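About Us

Fastby Laundry School
Everyday laundry, taught properly, in Ruddock

Welcome, and thank you for stopping by! If you have landed on this page, there is a fair chance that you (or somebody you love) have turned a favorite sweater into something that would fit a teddy bear, or have a drawer full of shirts that all used to be white. You are in very good company with us. Most of the people who come through our door have a story like that, and we do enjoy hearing them.

Fastby is a small school in the old Mevano building on Firitz Street, and we teach people how to wash, dry, fold and look after the clothes and linens they already own. There are 2 of us who run it, Isla Donnelly and Alby Tamihana, and we have been at it long enough that our own families have stopped asking when we are going to get regular jobs.

How we got started

Isla worked for years in the linen room of a country hotel, where she learned to get candle wax out of a tablecloth and to fold a fitted sheet so that it lies flat on the shelf. Friends would call her up with questions. Then friends of friends started calling, usually on a Sunday night with a wine glass tipped over, and one August she put up a card in the library offering a free evening on stains. She had set out six chairs and had to borrow the rest from the reading room, and the librarian very kindly kept the lights on past closing.

Alby was at that first evening. He had moved into his own apartment that spring after a good many years of somebody else doing the wash, and he came with a notebook and a bag of gray socks. He stayed behind to stack the chairs and asked so many questions that Isla told him he might as well help with the next one. He had been a middle school teacher, so he knew how to explain a thing four different ways until one of them stuck, and that has been worth more to us than any fancy equipment.

For a couple of years we carried everything around in Alby's car, to church halls and community rooms and once to the back of a hardware store. When the ground floor of the Mevano building came up for rent we went to look at it on a lunch break and signed for it the same week, which neither of us would recommend as a way of doing business, but we have been happy in it ever since.

What we teach

Our main course is called First Loads, and it runs over 4 evenings. We begin with sorting, and we spend a good deal longer on it than people expect. Colors, of course, but also weight and lint and zippers, and what to do with the one red thing in the house. After that comes the machine itself. We like to use an ordinary front loader for this, the kind you would find in anybody's home, and we go over all of it slowly: how full the drum should be, how to wipe around the door, and where to find the little round cap low down on the front that covers the filter. A surprising number of our students have owned a washer for ten years and never opened that cap. We keep a shallow tray and an old towel handy for when they go home and want to try it, and we will gladly lend you both.
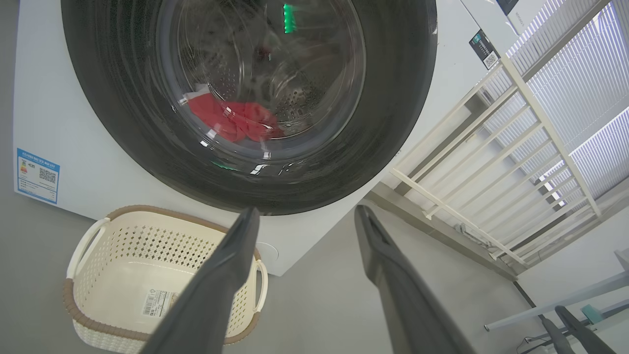
The third evening is all about drying, and it is Alby's favorite. He has strong feelings about shaking things out before they are hung, and he will show you how to hang a shirt so that you hardly need an iron. We talk about racks, lines, radiators and tumble dryers, and about making do in a small apartment where the only free space is over the bathtub. The last evening is folding and putting away. Isla teaches the fitted sheet at the very end, and there is usually applause.

We also run a shorter class on wool and delicates, a Saturday-style morning for teenagers getting ready to leave home (parents are welcome to wait with a coffee, but please let them do the folding themselves!), and a mending hour for buttons, hems and small holes. If there is something you would like to learn that we don't offer, do ask. The class on down jackets came about because a lady named two of hers at the front desk, one ruined and one still to be saved, and we thought we had better look into it.

How we like to do things

We keep groups small so that everyone gets a turn with their own hands in the wash. Bring things from home if you can. People learn so much better on their own pillowcases than on ours, and nobody here is going to raise an eyebrow at the state of them.

We don't sell detergent or take money from anyone who does. We will tell you what we use ourselves if you ask, and most of the time we will tell you to use less of it. We also read care labels aloud together, which sounds a bit silly until you have tried it, and there is a chart of all the symbols on the wall by the sinks that you are welcome to copy down.

A basket with two good handles is the one thing we do suggest people buy if they don't have one. Get one with holes in the sides so the air can move through, and make sure you can carry it up your own stairs when it is full. Isla's is older than Alby's car and has outlasted two sets of handles.

Who comes along

All kinds of people, and we wouldn't want it any other way. We have had students heading off to college, new parents, people living alone for the first time at seventy, and a whole softball team that wanted to get grass stains out of their pants before a tournament. So far 319 people have finished First Loads, and the names of every one of them are in the big green book by the door. Please look yourself up when you visit. A few have come back to help teach, and several still meet up for the mending hour long after they ran out of things to mend.

Coming to see us

You will find us at 44 Firitz Street, on the ground floor, through the blue door beside the bakery. There is a step up from the sidewalk, and we have a ramp we can put down if you ring the bell or let us know ahead of time. Evening classes start at half past six and we try hard to finish by half past eight, although Isla does like to answer every last question. Street parking is easiest after six.

If you would rather talk it over first, come by in the afternoon, when one of us is nearly always in. The kettle is on the shelf above the sinks and there are cookies from next door on most days. Bring the sweater, too, even if you think it's past saving. We would like to have a look at it.

Isla and Alby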